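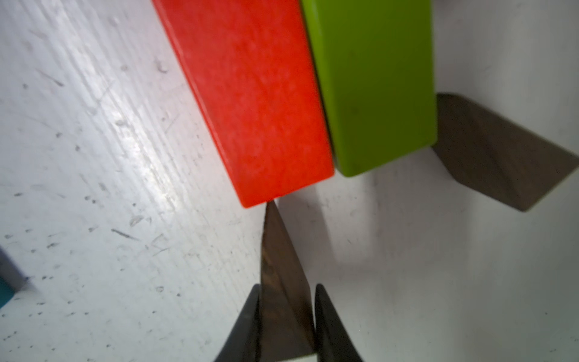 Introduction to Consumer Devices
Handout for Session 4: How a phone gets from announcement to store shelf
16/07/2018

Welcome back, everyone, and thank you for all the questions after the last session – I've tried to work as many of them as I could into these notes. Please read the whole handout before class if you can manage it, and bring a pencil, as we'll be marking up the worksheet together.

1. Announcement and release are different days

This trips up nearly everybody the first time (it certainly tripped me up!), so let's take it slowly. The announcement is the day a company shows the phone and talks about it. The release is the day a customer can walk out of a store with one. Between the two you will often find a pre-order period, when people pay or put down a deposit and then wait.

Our running case this term is the Dostano, the mid-priced handset from Prillasico. It was shown to the press in October, and it went on sale 36 days later. For a worksheet question that asks for the length of the gap, start counting on the day after the announcement.

2. Reading a spec sheet

You'll have the Dostano sheet in your packet. It gives 4 GB of memory, a 6-inch screen and a weight of 156 grams. I'd like you to get into the habit of asking two things about every line: would a buyer notice this in the store, and would a buyer notice it after a month? Weight is a lovely one to discuss, as people hardly ever mention it when they shop and then talk about it all the time once the phone lives in a coat pocket.

Memory and storage get mixed up every single term. Memory is what the phone uses while it is running your apps. Storage is where your photos and messages sit when the phone is off. If a sheet says only "GB" with no other word next to it, write a question mark in the margin and we'll talk it over.

3. Teasers, leaks and rumors

A teaser comes from the company. A leak is real information that got out early, and a rumor may be nothing at all. When you write about any of these, say which one you have and where you found it. "Sources say" will lose you a mark, I'm afraid, however nicely the rest of the paragraph is written.

4. Before next time

Read the Vedolel case in the packet, up to the part on carrier deals. Vedolel announced a phone, moved the date twice and then sold it in one region only, so there is plenty to chew on. Write half a page on what you would have told customers after the first delay – plain words, please, as if you were answering the phone yourself.

The Bhutto reading is optional. It's long, and the charts in the middle are heavy going, but the section on trade-in prices is very good and will help with the term paper.

Worksheets go in the tray by the door.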